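**The Folding Corner, August**

I promised Cecilia Fiadzo I'd write something useful this month after my long ramble about jam jars, so let's talk laundry. Specifically, the pile on the bed. You know the one! It comes upstairs in the basket, gets tipped out "for five minutes," and at bedtime it moves to the chair. Then back to the bed in the morning. Mine did that four times in a row before I finally gave in and sorted it.

What got me going was a note from Iddrisu Akolgo, who wanted to know why I fold on the bed when I have a perfectly good table. Well, the table has the sewing machine on it, and the bed is a nicer height for my back. It's also big enough that I can spread a thing out, look at it, and decide what it wants to be.

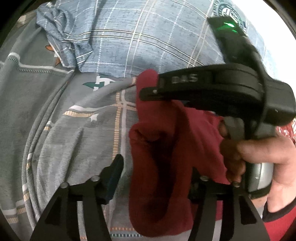
*Page last changed: August, 4 p.m.*

I start with the reds. They go in a wash of their own at our house (ask me about the pink pillowcases sometime), so they come up together and I like to get them done together. And they show up so well on the gray plaid sheet – I can't lose one, even with the curtains half closed. With the navy towels I'm patting around like I'm looking for my glasses.

My one real habit is to pick each piece up from the top and let it hang for a second before I do anything else. Soft things will mostly drop into their own folds, and then you can see which way they want to go. If you grab from the middle you get a wad, and you end up folding the wad, and then there's a wad in the drawer.

Solange Grewal folds everything in thirds and stands it on end, and her drawers look like a filing cabinet. I tried it for a whole summer. It's lovely until somebody else in the family goes looking for a shirt! These days I do halves and stack them, biggest on the bottom, and it all survives until the next wash.

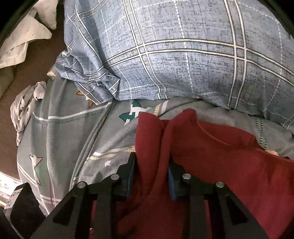
## When it's all in a heap

For anything bigger and floppier, find a seam or a hem first. I run along it until I get to a corner, then I've got something to work from, and the rest of the cloth more or less follows. Pinching up a fold in the middle is fine for dragging a piece out of the heap, but lay it flat again before you start folding or the crease will stay put.

Push the blankets well out of the way, too. I'm terrible about this and I always end up with a lump of bedding right where I want to smooth something out.

Kobina Abugri asked if I iron any of it. Two shirts and the good tablecloth, and that's my lot. Send me your sock systems for next time, please – mine is a shoebox.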